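Girkalley sorting bins, small size

Back in stock as of this week. Red, blue, white. No green, sorry, the green run came in the wrong shade and went back.

Open-top plastic bins for benches, shelves, mudrooms, packing tables, wherever you've got small stuff that needs a home. Red and blue have ribbed sides and a rim you can get your fingers under. Stack empty, nest a bit, don't nest if you leave things in them (obviously).

Product code 1351. Same code all colours, pick the colour from the drop-down before you add to cart. If you don't pick you get red.

What people put in them
Rolled things mostly. Socks, gloves, cleaning cloths, tea towels. Rolled and stood on end you can see the lot from the top, no digging. Rolls with a paper band round the middle stay put better than loose ones. Lids, tins and tape go in the second bin. Third one is for whatever hasn't been sorted yet, everyone ends up with a third one.

Sizing
Long side is 300 mm, measured outside the rim. Base is a touch smaller. Height 123 mm. If your shelf gap is tight measure it first, the rim needs clearance to lift out. We get a fair few returns over this and its nearly always the shelf.

Will it fit a Veverow rail? Not on its own. You need the clip set, sold seperately, see under Accessories. Sits fine on a Veverow shelf with no clips.

Colours
Red is a proper red. Blue is bright, brighter than the old blue, so if you're topping up a set from last year they won't match. White is plain white and shows the dirt. Femi Garba in our Porkgate shop uses red for clothing, blue for hardware and white for returns, and that's how the labels in the starter pack are printed. Blank labels too if you want your own system.

Care
Warm soapy water, soft cloth. No dishwasher. Keep away from heaters. Marker comes off with metho if you get to it early, old marker probably not. Sunlight will fade the red over time, wouldn't leave it on a windowsill.

Packs
Single bin, any colour
Three-pack, one of each colour
Carton, one colour only, allow extra days

Starter pack is the three-pack plus labels. Limit of 82 starter packs this delivery, no rainchecks. Next lot is on order but we don't have a date so please don't ring for one.

Accessories
Clip set for Veverow rails
Label sheets, printed or blank
Clear lid, fits red and blue. White lid is still out of stock
Divider, slots in crossways, good for keeping rolls in pairs

Red, blue and white on a white bench, black rolls in the red one:

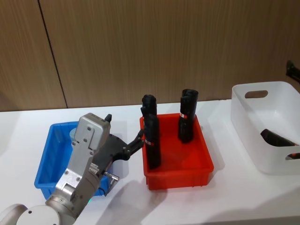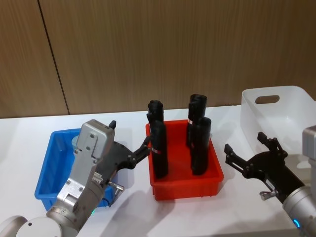
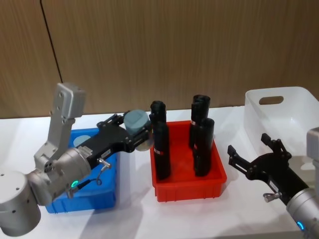

Delivery and pickup
Orders before noon go out same day, weekdays. Pickup from Porkgate, side door, bring the order number. The Adebisi counter does pickups too but only singles and three-packs, cartons are too bulky for them.

Rural addresses take longer and cost more, the calculator at checkout has it right so go by that.

Returns
Unused, within the month, keep the sticker on the base. Change of mind is fine, you pay the freight back. Cracked in transit, send a photo of the bin and the box it came in and we'll replace it, no need to post the broken one. Lids and dividers same deal. Label sheets can't come back once opened.

Trade and schools
Ask for Aoi Kamata, she does the quotes. Tell her colours, how many of each, and whether you want labels. Mixed cartons can be done for trade accounts, not through the website though, has to be by email.

Prices checked October 14, 2025. Older printed price lists are wrong on the three-pack, go by the website.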